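Stop Cleaning Up Before You Record

An argument for collecting robot examples in rooms that look like somebody lives in them

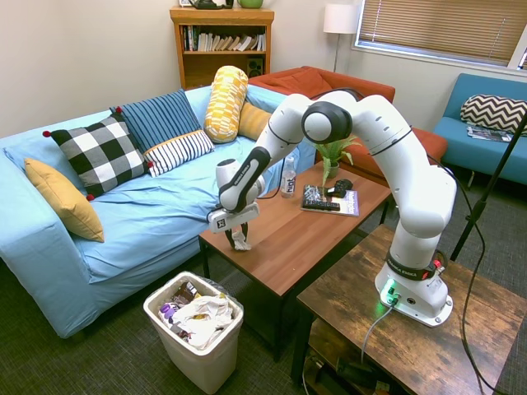
Where I'm coming from

I've been gathering demonstrations for a household arm for two years now, mostly small jobs like picking a crumpled tissue up off the coffee table and getting it into the trash, and I have one opinion that gets me into more arguments than all my others put together. I think we tidy too much. We pick a nice plain table, put one object in the middle of it, record the arm doing its thing, reset, and do it again until lunch. Then we act surprised when the policy falls apart in front of a striped cushion!

I did it that way too. My first project at Furnwood was a cloth-picking job on a bare white bench, and we recorded 200 demonstrations in a week, and I was so proud of that week. The training curves were lovely. Then we carried the whole setup down the hall to a room with a sofa in it, and the arm reached very confidently for the corner of a pillow.

So these days I want the clutter in. A water bottle right by the spot where the gripper has to come down, a plant, a game controller, a magazine with a remote sitting on it. Yes, it's slower. The person driving the arm has to steer around the bottle, and sometimes they knock it over and you have to stop and reset (leave the failures in a separate folder, please, don't delete them, I'll get to that).

The case for the plain table

Tumelo Fourie, who ran collection with me on the Bumham project, thinks I'm wrong, and Tumelo is not a silly person, so let me be fair. The argument goes like this: you learn the motion first, on something easy, and add the mess later. You get more examples per hour. You can tell what went wrong when something goes wrong, whereas in a busy room it could be the light or the tablecloth or the operator having a bad day.

I buy the last part. Debugging in a cluttered room is miserable. We once spent 8 days at Bumham chasing what we thought was a calibration problem and it was the afternoon sun coming through the blinds and putting stripes on the tabletop. On a plain bench in a room with no windows we'd never have had that problem.

But the house has windows! That's my whole point, really. The stripes were going to show up sooner or later, and I'd much sooner meet them while I'm still recording than after we've packed up the tripods. And "add the mess later" assumes there's a later. I've worked on four of these projects and the second phase got squeezed every single time, usually down to a couple of days with whoever was still around.

Soft things are the worst, so record more of them

If you're only going to make room for one kind of nuisance, make it fabric and paper. A mug is the same mug every time you put it down. A tissue never lands the same way twice, and a good demonstrator changes the grasp a little each time without even noticing. You want that. I used to ask people to pinch at the same place on every run so the data would look consistent, and I wish I could have those months back.

What I ask for now is simple. Drop it, don't place it. If you've caught yourself arranging the cloth, scrunch it up and drop it again. Move one other thing on the table between runs, doesn't matter which. Swap operators before anybody gets smooth and bored, because bored people all drive alike.

On Qin we had 18 operators over the course of the project, several of whom had never touched a robot before, and I was nervous about it. Their runs were wobbly. They paused in odd places and came at the table from angles I'd never have chosen. I kept nearly all of it, and I'd do it again.

Keep the ugly runs

About those failures. Everybody says they keep them and then somebody runs low on disk in March and away they go. A missed grasp followed by a second try is the most useful thing you can record, as far as I'm concerned, and it's the thing a clean setup almost never gives you. When the operator misses, don't shout "cut" and go back to the start. Let them fix it. Write "retry" in the notes and carry on.

I'm trying to talk the people at Rarberg into doing their whole next round this way, no plain-table phase at all. They've said maybe. Tumelo has offered to run a bench set alongside it so we can compare the two, and we're still arguing over who gets the better gripper.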